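Money & House > Kitchen Tips > Running a Home on a Smaller Paycheck

2,428 shares | 39 comments

Keeping the House Humming When the Hours Get Cut

When my shifts at the Storonville warehouse dropped from full time to three a week, I went a little wild with notebooks and jars and tape, and I have to tell you, I love how this house runs now! Some of these I wish I'd started years ago. Take whatever fits your place.

Put the pay dates on the wall first. Before birthdays, before the dentist, before anything. Use a fat marker and write the take-home amount right in the square, in pencil if your hours change. Then write the bills in a second color. You'll spot the ugly stretches right away, and most utility companies will move a due date if you call and ask (mine took one short phone call in February and now the electric comes out four days after payday instead of two days before).

Give pay stubs one home. I use an old recipe box with month dividers. If you ever have to file for partial unemployment you'll be asked for gross pay by week, and digging through a glove compartment for that is no fun at all. If your stubs are online, print them or save them to your own computer while you still have the login. Some employers shut that off fast.

Cook from the back of the shelf. Once a week I pull out everything behind the front row and plan two dinners from it. Barley, the second can of pumpkin, the lentils with the torn bag — all fair game! Lentils and barley simmer together beautifully with an onion and a spoonful of tomato paste. Salt at the end.

Try a cash envelope just for groceries. Mine started at $40 over what I thought I could manage, and I worked down from there a little at a time. Write the running balance on the outside of the envelope. Leftover money stays in for the next week, so a good week buys you the big bag of rice.

Freeze in flat bags. Soup, beans, cooked ground meat, chopped peppers, all of it. Press out the air, lay the bag on a cookie sheet until it's solid, then file it upright like a book. Label before you fill, because marker slides right off a cold bag.

Split the warehouse-size packs with a neighbor. Paper goods and oats are easy. Go halves on the receipt right there in the parking lot so it never gets awkward.

Clear one stretch of counter for job hunting. A folder, a pen that works, a phone charger, and a cheap lamp if the corner is dim. I keep a page with every application on it: place, position, date sent, who I talked to. The Silton branch library prints resumes for pennies and is wonderfully quiet before 10 a.m.

Wash work clothes inside out in cold water and hang them. Black pants hold their color so much longer this way! A dab of dish soap takes care of most food grease if you catch it before the dryer does.

Make a "not this month" list. Mine is taped inside a cabinet door. New curtains, a better skillet, the fancy coffee. When extra hours come through I pick one thing off it, and it feels like a party — last time it was the skillet, and I've made cornbread in it every week!

Check your withholding when your pay changes. It's a short form and payroll can hand you one. Do it with a full pot of tea and last year's return beside you.

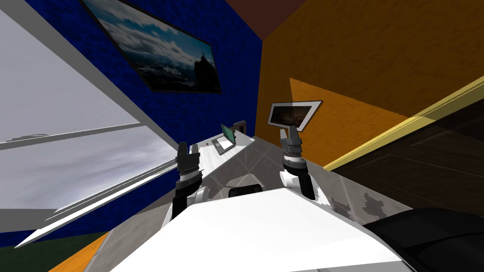
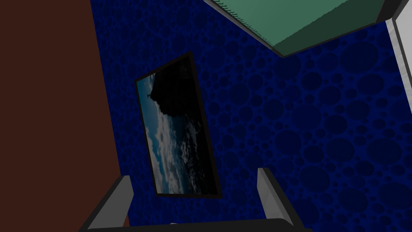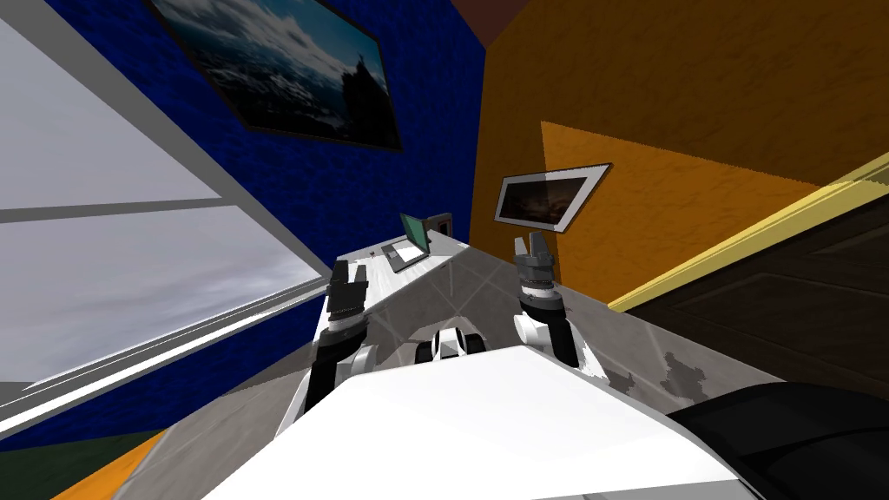 Long counter in the first and third; framed seascape on the navy circle-patterned wall in the second.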